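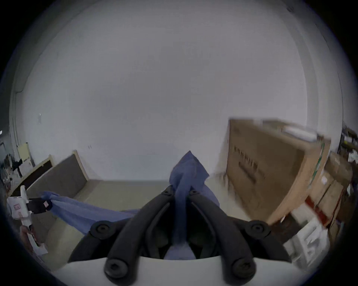
Print this thread | E-mail this thread

Folding on the bed vs folding on a table??

sangwook_wi
OK so I have 4 shelves of T-shirts and towels and I still fold everything on the bed. My sister says I'm nuts and should use a table. Who else is a bed folder? I love the space, but the mattress gives and my folds come out crooked.

hangyeol
Bed folder for life! Pull the fitted sheet tight first, that fixes half of it. Mine's sage green and a blue cloth shows up great on it, so I can see if the edges line up.

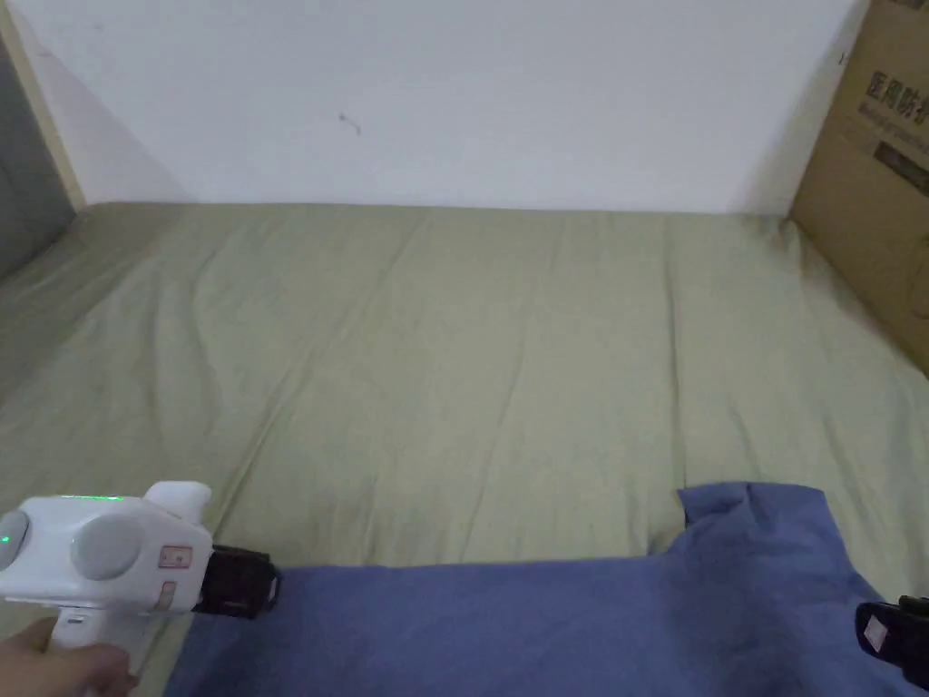

And do one thing at a time. I used to dump the whole basket out and then end up sleeping next to it lol

Siva_I
Gotta disagree. Soft surface, soft folds. I got a Mulari folding table in April and never looked back.

sangwook_wi
How much was it tho

Siva_I
Around 186 with shipping. Worth it.

hangyeol
For a TABLE? My bed was already here, Siva.
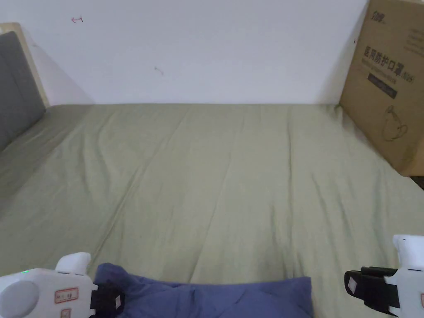
Also push the bed up to a wall if you can. Stuff can't slide off the far side, and you've got a straight line to square your folds against.

A-yeong H.
Bad idea for changing sheets though, I pulled my back doing that one Sunday.

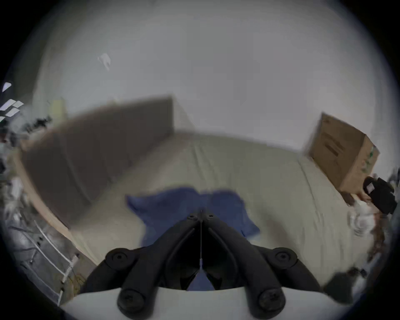 What works for me is laying the thing flat, smoothing from the middle out, then sleeves. If it's all crumpled give it a good shake first.

Siva_I
Still say table.

E-mail this page | Print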